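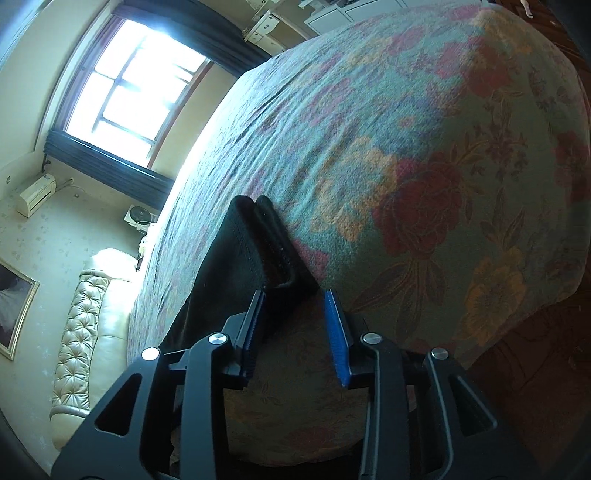

Last edited: Oct 29, 2019

Up too early again. Compressor two went down in the night, found out from the text on my phone before I had my socks on. Low pressure on line B, then nothing, then a message from Mathias that just said "it's dead, come in." So in I went.

Coffee from the machine by the loading door. Terrible. Drank it anyway, then another.

It was the inlet valve. I said in August it would be the inlet valve. Wrote it down in the shift log too, with the date, and Mathias Auer signed under it, so at least I don't have to argue about that part. Stuck half open, spring gone soft, oil everywhere on the floor under it. Wiped up what I could. My good boots are done for, I think.

We had 8 stations waiting on air and only compressor one to feed them. Ran the packing side and left the presses off until noon. The press guys swept. Then they swept again. One of them had cards.

Called Camenzind for the part. Hold music for ever. They have it, but in the warehouse up north, two days if the truck makes it, three if not. Asked what a rush would be and the woman said 428 on top of the part. On top! For a thing you can carry in a lunch bag. Told her I'd call back. Called Otgate, who don't stock it any more and wanted to sell me a whole new unit, and would I like someone to come by with a brochure. No.

Called Camenzind back. Paid the 428. Will hear about it at the end of the month.

Meanwhile Nadja Rainer down from the office, wanting a number for how many cartons we'd be short. I said I don't know. She said a guess was fine. I said a guess would end up in an email to the customer with my name under it. She laughed but she stood there untill I gave her one. Half the Brovico order, more or less. She wrote it on her hand.

I like Nadja. She's the only one up there who comes down and asks. The rest just send the spreadsheet with the red cells.

Afternoon better. Got the presses going one at a time on what air we had, three of them by the end of shift, slow cycle. Pressure gauge sagging every time two fired together so we had to stagger them by hand, Mathias at one end shouting and me at the other. Voice gone. But parts came out and they measured fine.

Also found a leak behind press four while I was back there. Hissing away, must have been going for weeks, you'd never hear it with everything running. Push fitting, the cheap ones we got when Wemix had that sale. Swapped it for a brass one from my own drawer. Put a note on the board: NO MORE OF THESE. Someone had drawn a face on it by the time I left.

How much air are we throwing away through fittings like that? Want to walk the whole line with soap water some night when it's off. Asked for two hours of overtime for it back in the summer and got told next quarter. It is next quarter. Ask again. Take the dead fitting along and put it on the desk.

Things for tomorrow before I forget:
Ring Camenzind, get a tracking number
Filter for compressor one, it's working double and I don't trust it
Drain the tank (nobody did it today, me included)
Gloves, size L, we're down to the smalls
Find who has the long torque wrench

Mathias wants to talk about the spare parts shelf. He thinks we should keep one valve and one spring kit per unit and be done with it. I think so too, I've thought so for years, but it's money sitting in a box and they don't like that upstairs. They like it less when it's the presses sitting. Maybe today helps. Nadja said to write it up on one page, not more, and she'd take it in herself. So now I have to write a page.

Home late. Dinner was soup and the end of the bread. Fell asleep in the chair with the radio on and woke up with my neck all wrong. Hands still smell of compressor oil, scrubbed them twice with the gritty stuff and its still there.

Phone is on loud in case one goes as well. If it does I'm not sure what we do. Rent something, I guess. Should have asked Otgate about that while I had the man on the line.

Bed. Alarm's set for five.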